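Arm cell at the returns shop, 6 weeks in. How did it go at yours?
Workplace talk > Repair, refurb and returns

benchrat_hyun
Nov 20, 2018

Hi all, longtime lurker, this is my second thread ever I think. I work at a refurb shop, we take in returned stuff from rental outfits and sort it into fix, strip or scrap. Mostly audio gear and office furniture, which is a weird mix but the owner bought out a furniture place years ago and never let go of it.

Back in July they told us we'd be getting a robot arm for the handling side, so lifting things off the intake table, turning them for inspection, setting them down where the next person can get at them. It's been live for 6 weeks now. Before anybody moved a single real item they built the whole room in simulation and ran the moves there first, and we got pulled in to look at the runs and say what was dumb. I had opinions! I've been lifting this junk for years.

So my job went from "pick it up and look at it" to "watch it get picked up, then look at it." My shoulders love it. My head is less sure. I used to know a bad mixer by the weight shifting when I tipped it, and now I get it handed over already flat on the bench. I've started tipping them again myself just to hear if anything slides around inside, and my lead (Ye-rin, she's good people) lets me, but it isn't in the timing sheet, so I look slow.

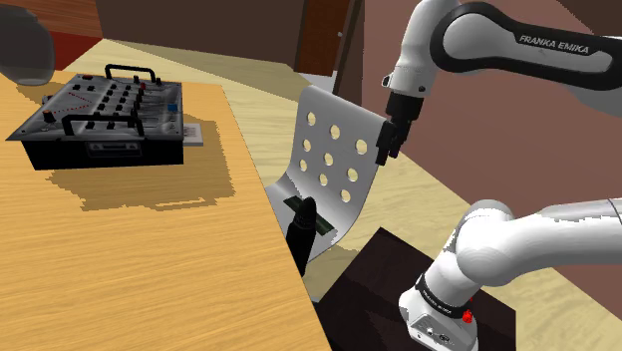

Anyway the part I wanted to ask about is the pace. Before, we set it. If a chair came in with a cracked shell you stood there and cussed at it a minute and had some coffee. With the arm there's a next item. There's always a next item. Did your places figure out a way to slow it down without it turning into a whole conversation with the boss?

---

folline_nights
We went through this at Folline two years back, different setup, packing not refurb. What worked was a plain old hold button at each bench that anyone can press, and no one gets asked why. It took a few months of arguing. The first version logged your name every time you pressed it, so of course people just didn't press it.

If they offer you a button, ask what it writes down.

---

yeomyr
Hi, I'm the lead in question lol. Ye-rin Yeom. I knew he was going to post this.

For the record I've asked for the tipping to go in the timing sheet. The answer so far is that the sheet was built off the simulation runs and nobody's had time to redo it. In the simulation the mixer is a mixer-shaped thing that sits on a table. It doesn't rattle. It doesn't have somebody's spilled soda in it. I said that at the review and they wrote it down, so we'll see.

---

cakanel_jo
Going to be the grump here. I was on hand lifting at Cakanel until my back went, and I'd have taken an arm and any timing sheet you like. You can get used to a pace. I can't pick up my kid. I read these threads where folks miss the feel of the work and I get it, I do, but I also think some of that is missing being the one who knows. You're still the one who knows, you've just got to say it out loud now instead of doing it with your hands.

---

benchrat_hyun
@cakanel_jo fair, and sorry about your back. I'm not asking for it to go away, for what it's worth. Nobody on my shift wants to go back to doing the big stuff by hand.

But "say it out loud" is harder than it sounds. I tried to write down how I check a mixer and got three lines. Then I stood next to Hye-jin (she's newer) and talked her through one for real and it took most of an hour, because I kept going "oh, and also." None of the also stuff was in my three lines.

---

hwayoung_b
That hour is the training material. Have someone sit with a notebook while you do it, seriously, and make them pay you for it. I did this at Parnby when we went over to automatic sorting and I gave it away for free over a couple of lunches. Then they hired a guy to write the manual, and I recognized whole sentences.

Also I don't buy that the sheet can't be changed. Somebody typed those numbers in, somebody can type new ones. At our place it took one person in planning, Jae-in Han, coming down and working the bench for a shift. She changed it that same week.

---

cakanel_jo
ok yeah, get paid for it. No argument there.

---

wrenchmonkey73
I do the maintenance end, so a different view. The thing I see change is who gets called. It used to be that if something was off, the bench folks sorted it out among themselves. Now the arm stops and they call me, and half the time it's a thing they could clear in a minute if they'd been shown how. Hyun-seo, have they trained you on restarts? If not, push for that before you push on the pace. Waiting on a guy like me is miserable for everybody.

---

benchrat_hyun
Two of us on days can do restarts, me and one other. Nights has zero. Hadn't thought of it as the same problem but it kind of is, they rush all shift because they're scared of losing time to a stop.

---

folline_nights
Nights having zero would be my first email, before the button and before the sheet.

---

yeomyr
Writing it now. Hyun-seo, I'm putting you down to show them, and I'm putting it down as paid hours, thank you hwayoung_b. Can you do the late overlap?

---

benchrat_hyun
Yep, put me down. And I'm bringing one of the rattly mixers with me.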